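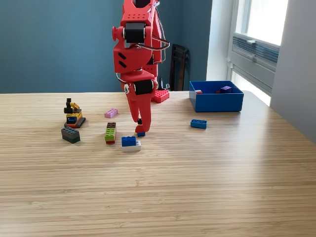 Gilmar asks if the gripper closes too early because the policy does not see the depth. I think no. The delay is in my action buffer, it was 200 ms, and I put it to 18.

February, bench 10. Retrained on the new set, 4000 steps, same seed.

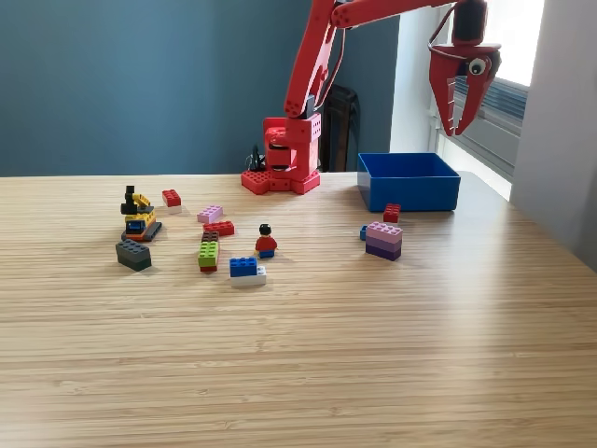

Érica would prefer to freeze the vision layers first - she may be right, but I want one change per run.

Release over the bin is now a separate state in the planner, with its own timeout.
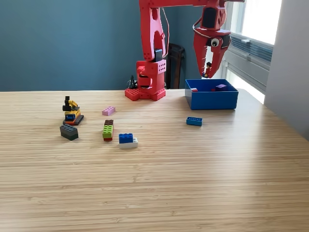
The timeout is still written by hand in the config. To do: move it to the Sindach launch file.

Wrist offset to check again before the next run.

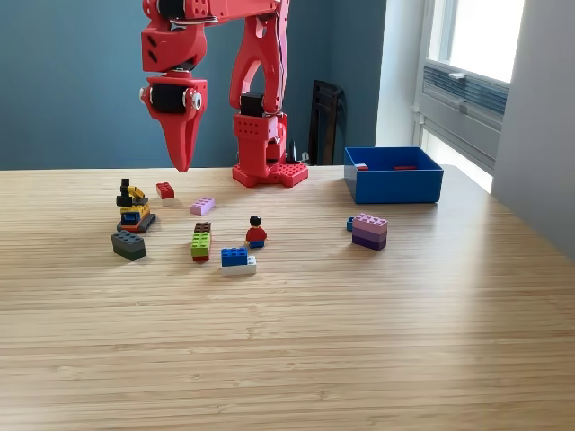 Arm and bricks on the table, bin at right.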